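Tovik trial thread, posting as I go. Two-arm unit from Skava, we have it on the bench program for the 4 weeks they give you before you have to say yes or no. Not sponsored, we pay the trial fee like everyone else

Delivery was fine. Crate bigger than the door by a hair so plan for that. Ľubica and I had it standing up before lunch, manual says allow a full day

Setup app is OK. Asks you to name both arms?? We left it on left and right. Calibration routine is long, you can't skip any of it, and if you close the laptop lid it starts over. Ask me how I know

Skava list 5 starter jobs in the kit: basket carry, drawer open, drawer close, wipe, sort. We care about the first 2, the rest is a bonus

Basket carry is the one I'd show people. You jog the arm to the rim once, save the grip, then give it a drop point. Teaching screen makes sense, Fongchan did it cold with no help from me

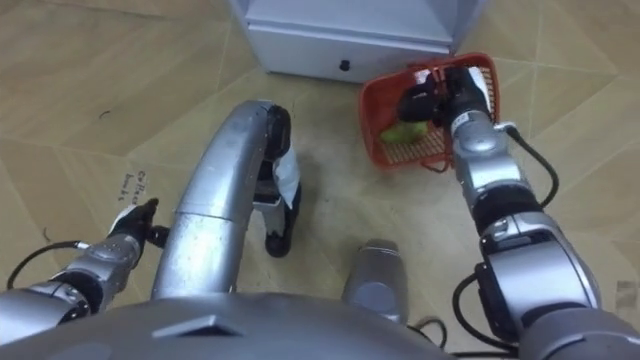

Tovik on basket carry, right gripper on the rim, something green riding inside. Drawer with the round knob is next on the list

Grip settings: the default is too strong for thin plastic imo. There is a slider marked soft / normal / firm and then a hidden number under it if you long press. Use the number. Soft was fine for us

Rim grips mean the basket tilts. Depends what you're carrying. Fruit, no problem. Anything with a lid off, think again. Skava sell a wider finger set, we didnt order it, kind of wish we had

Cables — they run outside the arm. Probably easy to swap but I'd like clips. Thanakorn is already designing some, will share the files if they come out decent

Drawers: small round knobs are harder than bar handles, says so in the manual and I believe it. Our first tries were all over the place. Two changes that got us somewhere: slower approach, and teach the pull as a seperate step from the grab. Still not what I'd call reliable

Someone asked about floor marks. We write on the floor in marker. Kit comes with stickers, they peel

Noise: quieter than the old Gerkton unit we had, by a lot. You can hold a phone call next to it. There's a whine when both arms move together, only at low speed

Support. Emailed a question about saved grips vanishing after an update, got a real answer from Lamai Khamphan on their side the same afternoon, with a patch. Very good. Phone line on the other hand, just rings

Price — the trial fee comes off if you buy, but the service plan doesn't, and the plan is where they make it back. Read page 2 of the quote properly. Bjartur caught that one, I'd have signed

Compared with Gilbert, since three of you asked: Gilbert has better software, nicer logs, you can replay a job and see where it went wrong. Tovik has the better hands and you get going faster. If I had somebody writing code full time I'd go Gilbert. I don't

Things I want before we say yes: cable clips, logs I can export, an undo on the teaching screen. UNDO. Please. One wrong tap wipes the whole step

Leaning yes, minus the service plan. Drawer results when I have them, probably later in August. Questions below, I'll get to them after the meeting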